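Sokol back at work on second record

Sokol have started recording again, two years after their first album, Plimex, came out on the Nodia label. Singer Gunārs Navickas and bass player Sabina Šindelář are the only members left from the line-up that made it. The drummer moved interstate and the second guitarist now plays full time with Arnik, who share the same rehearsal space.

The new songs are slower and there is more organ on them. Navickas wrote most of the words over summer, and Šindelář sings lead on a couple of tracks for the first time. The band had 20 songs at the start and expect to keep half.

The first album was pressed in a run of 670 copies. Nodia has sold 609 of those, and the rest will go up on the label's mail order page this week. There are no plans for a repress.
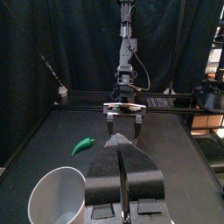
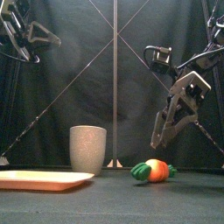 Mixing is booked for October, with a single to come out before then if the artwork is finished. Members on the mailing list can order it a week early at the usual price. Postage to New Zealand has gone up, so please check the new rates before you pay.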